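Home | Kitchen | Workshop | Storage | Letters

Fridge Tips I Have Stopped Believing

Shares 600 | Comments 17

Readers of the Didgate Household Sheet keep sending me refrigerator tricks, and most of them do very little. I have tried enough of them by now to be grumpy about it.

Take baking soda. An open box on the shelf is supposed to swallow every smell. Mine sat in there from September until the onions went, and the onions won. If the fridge stinks, find what stinks and throw it out, then wash the spot with warm water and a little dish soap.

Paper towels under the lettuce do help some. They soak up drips. They will not give you the three extra weeks one letter promised me, and you do have to change them.

I'm also doubtful about matching bins. Sindale sells a nice set, and for a month you'll feel organized. After that the bins hide the leftovers. I kept two, one for cheese and one for small jars that fall over, and the rest hold screws in the garage.

Glass shelves are where people get into real trouble. Don't run a cold one under hot water, whatever the video said. Take it out, lay it on a towel, and leave it alone until it's at room temperature. Plain soapy water will do. Vinegar is fine for the sticky ring under the syrup, but I can't see that it beats soap anywhere else.

Rubbing oil on the door seal? Skip it. Wipe the folds with a damp cloth and dry them. Close the door on a strip of paper and tug. If it slides out easily all the way along, the seal is probably tired and no oil will fix that.

And check the manual before you pull on a drawer or tray that seems stuck. Some lift first, some tilt, and replacement runners cost more than they should.

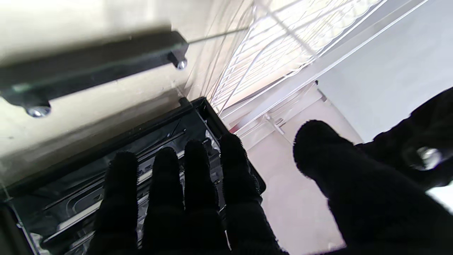

Didgate Household Sheet, No. 100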